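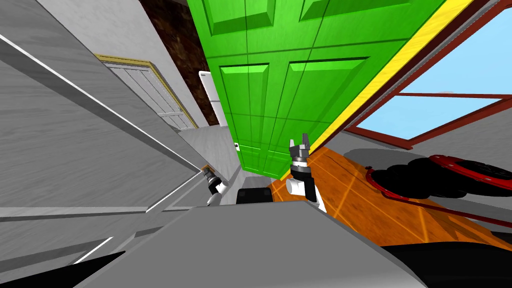

Tanvir Bhuiyan llegó a Follomthorpe en el autobús de las siete, con una maleta y la carta de su tía. La carta decía que la casa era suya y que en el sobre iban 53 libras para el gas. Había 50. Las contó dos veces en la parada y se las guardó.

Yee-man Sin lo esperaba en la tienda Bepari, detrás del mostrador.

—Tú eres el sobrino —dijo.

—Sí.

—Tu tía me debía tres libras. Las cogí del sobre antes de cerrarlo. Ella lo sabía.

Le dio las llaves y un paquete de arroz. Tanvir preguntó cuánto costaba el arroz y ella siguió ordenando las latas.

La casa estaba al final de la calle, detrás de la antigua fábrica Garnine. La tía había trabajado allí hasta el cierre, cosiendo forros de abrigo. Cada febrero le mandaba uno a Tanvir, siempre una talla más grande. Él los había vendido todos menos el último.

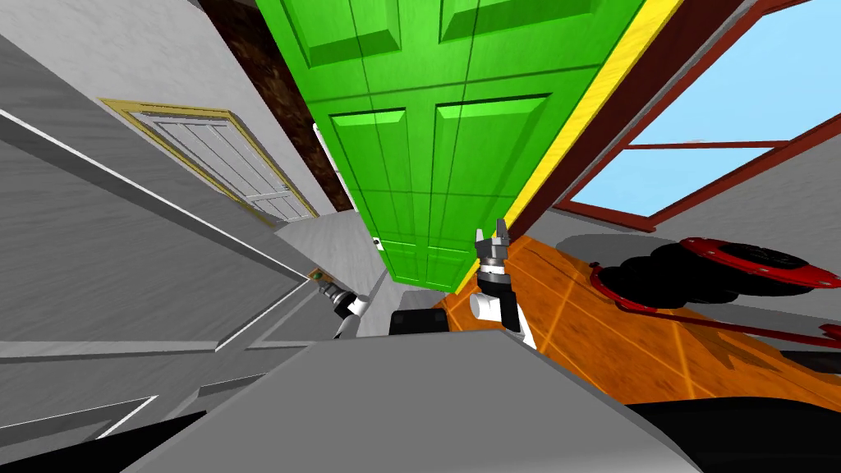 Durmió vestido. Por la mañana encontró en un cajón de la cocina un cuaderno con los gastos de once años: pan, sellos, el autobús a Gruteswood, ida y vuelta, todos los jueves. En Gruteswood no tenían familia.

Volvió a la tienda con el cuaderno bajo el brazo.

—¿A qué iba los jueves?

Yee-man lo miró por encima de las gafas.

—A nadar —dijo—. Aprendió a los sesenta. Le daba vergüenza que la vieran aquí.

Tanvir compró leche y pagó también el arroz. Después preguntó a qué hora salía el autobús.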